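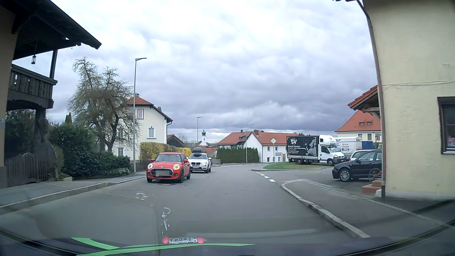
A red Mini and a white BMW with a roof box, by the house with the wooden balcony.

The road through Kinthorpe
Gallery by Rin Yokoyama

I have lived in Kinthorpe since three years and I still like its main road very much. It is not a famous road. It goes on to Arley, and drivers who come this way mostly want to reach the next place. But the houses along it are very different from each other, and I find that one notices them better under a cloudy sky. I am especially fond of dark old timber, and of the carved balconies which my grandfather also made.

Please click on a picture to see it larger.

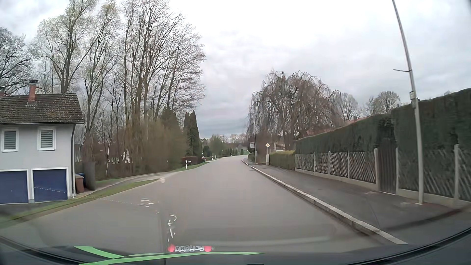

Yae Mizuno wrote to me that she learned to ride a bicycle on this road, and that her mother always told her to keep close to the grass when a car was coming.

Two brick chimneys, blue garage doors, and moss on the roof tiles. The tall trees beside the house are still mostly bare.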